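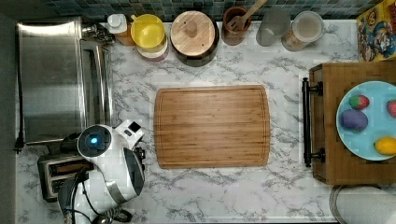
Counter from above, bamboo board in the middle, serving tray on the right. June.

Board care, second entry.

Kai-wen wants to call the oil question settled. I don't think it is. The claim going around the kitchen is that a bamboo board oiled with the Jivotier stuff every 30 days will stay flat and keep the juice groove from going fuzzy. Maybe. So far we have one board that looks fine and a lot of people telling me it looks fine. It looked fine before the oil too.

What I did this morning: washed the board by hand, wiped it, stood it on edge for 60 minutes, then laid it on the counter. Pressed each corner in turn. No rock that I could feel. Chia-jung pressed the same corners and says there is a slight rock at one of them, but could not find it again when I asked which. I am writing down "no rock" with a question mark.

The counter may be part of the problem. We have all been treating it as flat and I can't find any note where somebody checked. If the counter dips in the middle, every board we lay there gets the same verdict. Pui-shan has a straightedge at home and keeps saying she will bring it in. Until then, corner pressing is a feel test and should be written up as one.

Water in the groove: poured 30 ml in at one end and waited for it to spread. It went round three sides and stopped. Could be the groove is cut shallower on the last side, could be the counter again. Turned the board end for end and poured again. Stopped in a different place, which makes me suspect the counter more than the board. Twice is not many times.

The label on the Jivotier bottle says "food safe" and "penetrating." Bamboo is dense and glued up and I don't see how much of anything is going to penetrate it. I weighed the board before the last coat and after wiping off: 900 g and 907 g. So 7 g stayed on or in. Wiping harder might have brought that down to nothing. Yu-na says her mother uses plain mineral oil and has had the same board since high school. Fine, but she also has a different sink and a different counter.

Things I would want before anyone orders a case of it:
- a second board with no oil at all, same washing
- the straightedge
- one person doing the corner test each time, without being told which board is which

The tray is not part of this. Cheuk-hei asked if we should oil it while we are at it. No. One thing at a time, and I don't know what finish is on it.

Next check after 30 days - same time of morning, same spot on the counter.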